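11/10/2019

Long evening at the Brendano bench, so I'm writing this up before I forget which screws went where. The left gripper has been sticking when it opens, only slightly, but enough that you feel it in your wrist after a while. I took the linkage apart on the kitchen table first (bad idea, I was picking washers out of the fruit bowl) and then carried the whole lot over to the shop, where Bartosz very kindly cleared me a corner and lent me his good hex drivers.

The trouble was a burr inside one of the printed slots. Hsin-yi spotted it by running a fingernail along the edge, after I had spent a good hour blaming the spring. Three passes with the small file, a wipe, a tiny dab of the dry lube – not the grease, the grease collects lint and we learned that in May – and it slides the way it did when it was new. I went ahead and did the right one too while I had everything open.

Fingers next. I-hsuan had poured a fresh batch of the soft ones and I fitted two of them, tightening by hand and then an extra quarter turn. They feel a little tackier than the old set. King-fai thinks the ribs should be closer together for thin cloth, and he may well be right, but I'd like to live with these for a bit before we cut another mold, mostly on account of the last mold eating my whole weekend.

Cloth is still what I care about most with this build. Blocks and cups are fine, you can pick up a cup with almost anything, but a folded garment sags in the middle and has a thick side and a thin side, and you have to come at it low.
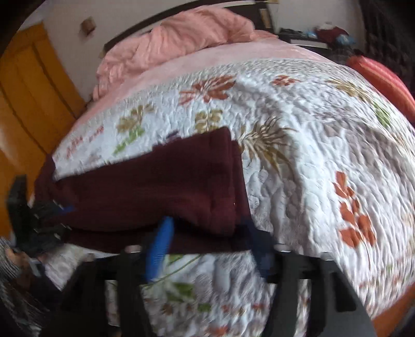
My habit is to pinch too early, before both fingers are properly down by the edge, and then I only get the top layer. Going slower helps. Cheuk-hei suggested 15 minutes of nothing but folding before each session, to get the hands warmed up, and I mean to try it.

Still to do: longer screws for the right side panel, a label for the spares tin, and give Bartosz his drivers back. Also ask the Oltbridge people if they have any more of the thin foam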